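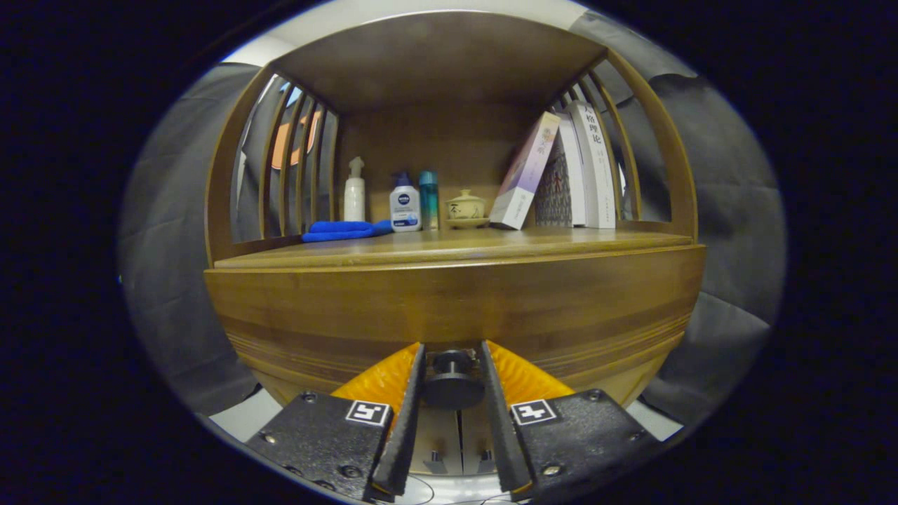
Fluviswood, October 8, 2021

Fivar opens its home-shelf teaching sessions to outside labs

Fivar and its partner Ondari are opening their hand-guided teaching sessions to university labs and small robotics companies, starting in February. Visiting teams will be able to pick up the Ondari hand-held gripper, tidy a shelf with it, and go home with recordings their own robots can learn from.

The idea is wonderfully simple. A person holds the gripper and does the job at human speed: moves a book, sets down a bottle, puts a towel back. A camera on the tool records what the fingers do, and the square markers on its mounting plates help the software work out how far they are open. No robot has to be in the room!

"We started out teaching by remote control, and we still do for heavy lifting," said Auður Gunnlaugsson, who leads the teaching program at Fivar. "But give someone a joystick and a lidded tea cup and they slow right down. Give them the hand-held tool and they just get on with it."

The sessions use the sort of shelf people really have at home. A soft blue towel shares the space with a Nivea bottle, a tea cup on its saucer, and upright books with a book box leaning against them. Slatted sides and a curved front mean the fingers have to come in at a sensible angle, and a leaning box takes a different grip from a book standing straight.

Each visit lasts 3 days. Teams of up to 4 people spend the first morning practicing, then record their own tasks with a Fivar trainer alongside. The Thorlacius workshop in Fluviswood has space for 28 teams over the season, and 2 places in every month are held for student groups.

"I love watching people on the first morning," said Baldur Bundgaard, session trainer. "They grip too hard, they rush the books, and then around lunch it clicks and they start arguing over whose turn it is."

Applications are open now. Teams should send a short note on the task they want to teach and the robot they plan to use. Replies go out before the end of the year.

Press contact: Auður Gunnlaugsson, Fivar, Fluviswood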